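3.2 Sorting of counter items

Participants in the Skostuneck survey were asked which items they kept out on the kitchen counter between meals and which they put away. Of the 79 households that returned the form, 15 left the storage question blank and were dropped from this part of the analysis. Small appliances and fresh produce were coded apart, as the two were expected to follow different habits (Figure 2). Items used less than once a week were not coded.

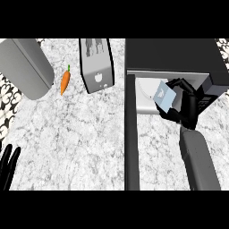 Figure 2. Rendered countertops, viewed from above. The left panel has a carrot and a toaster-like appliance.

Bogale objected at the coding stage that produce left out for the next meal should not be treated as stored at all. We kept the category but added a time limit - items moved within two hours were coded as in use. The change affected seven households. Agreement between the coders, Okoro and Lawal, was checked again in January, using the revised sheet.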